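Antigoni Kourkoulas runs data collection at Fevach, where the current job is teaching a model to handle a desk lamp. The target is 3000 demonstrations in September. Each is recorded by a person holding two grippers, with no arm attached.

"We log finger width, pose and both wrist views," she said. "If one stream drops, we discard the episode."

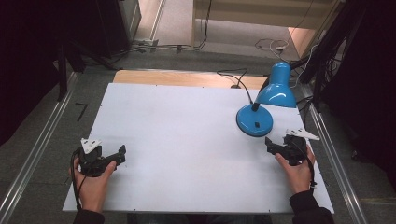

How long is a single demonstration?

Typically 10 seconds. Longer ones are split before training.

Kourkoulas keeps the board white and the lamp blue for the first set. Later sets change the lamp's position, then the object. Of the first batch, 548 episodes were rejected, mostly for tracking loss when an operator turned a wrist too fast.

"The model copies hesitation," she said. "If the operator pauses to think, that pause is in the policy."
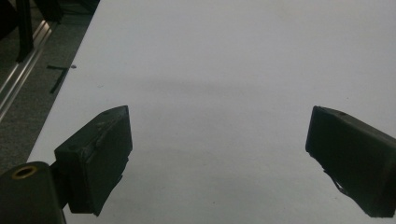 Gripper fingers open over the white tabletop.

Enda Mac Giolla handles calibration. He compares the two fingers at full opening and at closure, and repeats the check after any pad change.

"Wear shifts the contact point," he said. "A millimeter is enough to show up in the grasp data."

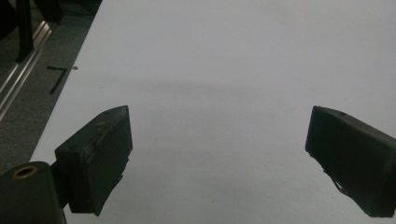
Filed under: Data Collection

Training starts once 2000 episodes pass review. Kourkoulas expects the first policy to fail on the lamp switch and has reserved the remaining episodes for that step.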